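Section 3: Daily setup and care of the Prarnell bench cell

I wrote the first version of this section for myself, taped inside a cabinet door at our Elonmont shop, and Petro Melnychuk kept borrowing it, so it's now part of the guide. It covers getting the cell ready for a pick routine, cleaning the panels, and sorting out a gripper that closes off center. If you haven't bolted the arm down and run the Nasr controller through its first start, go back to Section 2. I'll wait!

Before you power up

1. Make sure the stop button is where you can hit it without leaning over the arm. Press it, twist it out, and check that the status light on the controller changes both times.

2. Look over all four clear panels. Push gently on each one near the corners. If a panel shifts, reseat its corner bracket before going any further.

3. Run a finger along the gripper cable from the housing down. You want a relaxed loop with enough slack for a full wrist turn. If it's tight at one end, loosen the clip, feed some through, and snug the clip back up.

4. Clear the work surface and wipe it with a dry cloth.

CAUTION: Steps 2 to 4 are done with the arm powered off. I've been bumped by a "parked" arm and I don't recommend it.

Placing the practice item

5. Put the bowl down inside the panels, well over to one side, and leave yourself open surface next to it. The arm needs that space to come down without crossing the rim.

6. Set one piece of fruit in the bowl. I like lemons (they're bright, they don't bruise easily, and the little point gives you something to aim by).

7. Power up and press Home. When the arm stops, jog it to the wait position with the fingers open.

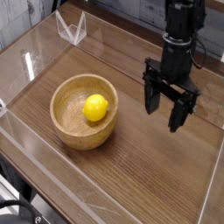

Figure 3-1. Wait position: fingers open and pointing down, to the right of the bowl.

8. Save the position as slot 13. You can use any free slot, but the sample routines from Gulteo all call 13 and it saves you editing them.

9. Jog straight down a little and back up at the slowest speed. Watch the finger tips against the tops of the panels the whole way. If you're not sure there's clearance, raise the wait position and save it again.

NOTE: Save the slot again any time you take the fingers off, even if you put the same pair right back on. Mine never go back exactly where they were.

Cleaning the panels

Do this before the first run of the day. Use a soft microfiber cloth and plain water with a drop of dish soap. No glass cleaner, no alcohol, no paper towels – I ruined a brand-new panel with paper towels in one afternoon. Wipe in one direction, lift, and start again from the top.
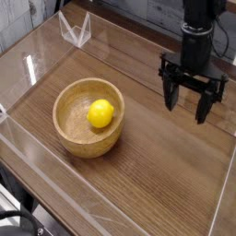

Acrylic is fussy stuff, and smudges on it are easy to miss until you get the light at the right angle. Crouch a bit and move your head from side to side until you find the glare. Look at the left panel in the picture, where a long white reflection runs down the plastic and the smudges show up right around it. That's the spot to start with your cloth. Fine scratches won't wipe off, so don't keep rubbing at them. They don't hurt anything unless your camera has to look through them.

When the gripper closes off center

Sooner or later you'll see one finger touch the fruit first and shove it across the bowl. Sepehr Pakzad showed me this order of doing things, and it beats the one I used to follow, where I took everything apart and then found a loose screw.

1. Send the arm to slot 13, open the fingers all the way, and press the stop button.

2. Switch the controller off. Give it a minute.

3. Try to wiggle each finger by hand. Any play at all means the mounting screws need attention. Snug them a little at a time, going back and forth between screws.

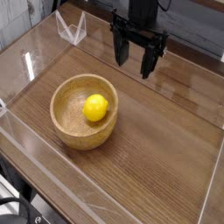
4. Clean along the crossbar with a dry brush. Lint and dried juice both collect there, and either one can slow down one side.

5. Power up, press Home, and close the fingers on nothing at the slowest speed. They should meet without one pushing the other over.

6. If they still don't meet evenly, open the gripper menu and run Re-center. Leave your hands out of the cell until the controller beeps.

CAUTION: Don't force the fingers apart while the power is on. If the controller shows code 713, it has felt you pushing and has locked the gripper. Press stop, switch off, and start again at step 2. Code 113 is only a low-speed reminder and clears when you press OK.

When you're done, take the fruit out, send the arm home, and switch the controller off at the front before you turn off the power strip.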